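Folding trials: where we're up to

Quick one before the October roster goes up. The folding work at Prekeck is now into its second stage, and a few of you on the linen side have asked what happens to your shifts. Short version, nobody's hours drop this side of Christmas. Longer version below.

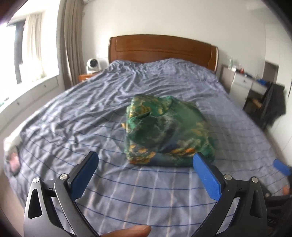 Debora Greco
Shift lead, linen and finishing

So. Folding by hand grippers first, machine later. Slippery fabrics are the hard ones, the satiny prints especially, and the Falcão folder still can't pick up a corner on those without dragging the lot. Cotton it mostly copes with. Hence the demonstration sessions, people doing the folds with the grippers so the software has something to learn from. 329 folds logged so far, target is 917.

Changes on the floor:

Seven of us are rotating off the tables for sessions. Paid at the normal rate, plus the training loading. Najwa Bataineh has the list, see her if your name's missing.

Wrists. The grippers are lighter than they look but an hour of squeezing is an hour of squeezing. Breaks every 23 minutes, timer's on the wall, please dont skip them. Marlene did and was sore for days.

Table two stays manual. Rosângela and I argued for this and got it. Odd sizes, repairs, anything a customer has flagged, all of that is hands only.
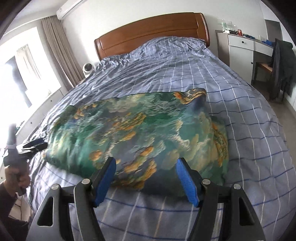
Will I have to reapply for my job once the folder is running?
Current roles carry over as they are. Anyone moving to machine minding gets the new classification in writing first, and can go back to the tables within the trial peroid.

Still not sorted: who clears jams on nights, and whether the loading counts towards super. Have asked twice. Will chase again and put the answer on the board by the kettle.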